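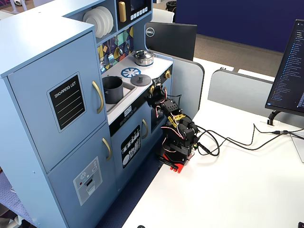
What did the project set out to measure?
The time office staff spend sorting email each day, and whether fixed reading times reduce it.

Project report, Hayley Dawber
Supervisor: Dorothy Lockwood
Submitted 2023-09-07

1. Background
Earlier coursework at Merkside dealt with spam filtering only. Wanted mail that arrives too often was left out of that work and is the subject of this report.

2. Method
The trial ran in March at the Bloxham office of Gornness, a parts supplier. Fourteen staff took part over two weeks. In week one they used email as normal. In week two they opened the inbox at two set times, 10 am and 3 pm, with desktop alerts switched off. Each person kept a paper log of start and stop times. Message counts came from the mail server. No message content was read or stored.

Messages were sorted by rule into direct, copied and automatic. Automatic mail came mostly from Droren, the stock system, which sends a notice for every change to an order.

3. Results
Logged time fell in week two for most staff. The largest falls were in purchasing, by up to 30 minutes a day. Sales staff showed little change, and two of them went back to open inboxes before the week ended. Their logs were kept in the data and marked.
The number of messages received did not change between the weeks. Unread mail on the Friday was higher in week two, mainly copied messages.

4. Limits
Paper logs depend on the person filling them in. Several entries had no stop time and were left out. There was no control group, and stock-taking fell in week two, which may have lowered the need for email in purchasing.

5. Further work
The Droren notices should be merged into a daily summary and the trial repeated with automatic logging. The sorting rules are listed in Appendix B.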